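## 4. The Sorting Bench in Simulation

Before any parts were bought for the Nostora bench, we built it in software. The build log for the arm, which we refer to as Giltance, claims that a policy tuned in simulation will carry over to a shared workshop "with light adjustment." We treat that claim with some suspicion. The log gives no account of how the light adjustment was measured, and the two earlier home builds that cite it report only their best runs.

The task is plain. Small objects lie on a tabletop next to a tray with three compartments, and the arm must put each one in the compartment assigned to it. Every episode starts with the tray empty. We kept the layout close to the workshop corner where the real bench will go, down to the baseboards, although we doubt that a baseboard has ever changed the outcome of a grasp.
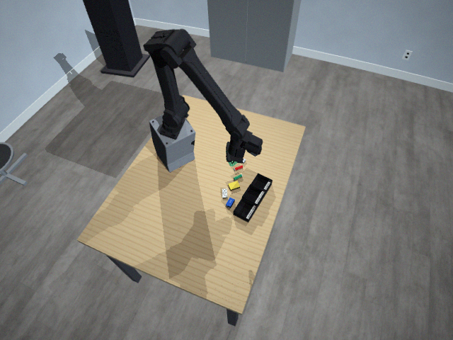 **Figure 3.** Simulated sorting bench. The gripper hangs above the objects, with the three-compartment tray beside them.

We ran 1473 episodes under the default settings from the Astano package. An episode was scored as a success only if every object ended up in its own compartment and the arm returned to its rest pose. The log uses a looser rule, in which an object resting on the lip of the tray still counts. We see no good reason for that rule. An object on the lip of a real tray gets knocked to the floor by the next move, and in a home workshop the floor is where small parts go to be lost.

Under our rule, 124 episodes failed. This looks like a fine result until one asks what the simulator leaves out. The grooves in the tabletop are a picture laid over a flat plane, so nothing catches on them. The friction value is the same for every object. The joints have no play at all. The printed gears in the Nygård wrist, which most home builders will use for cost, showed up to 2 degrees of play on our own spare unit, and that alone could move the fingertips enough to miss the smaller items.

We also repeated the runs with 7 random seeds. The failures did not spread evenly. They gathered in starts where two objects lay close together, and the fingers pushed one aside while closing on the other. The log mentions nothing of the kind, perhaps because its starting layouts were spaced by hand. Ours were not.

None of this makes the simulated bench useless. It caught a wiring-order mistake in our joint map that would have driven the real forearm into its own pedestal, and it let us throw out one tray position that the arm could not reach cleanly. Those are modest gains. We would not use the success rate from this section to argue that the physical build will work, and Section 5 reports the bench tests separately, with no pooling of the two sets of runs.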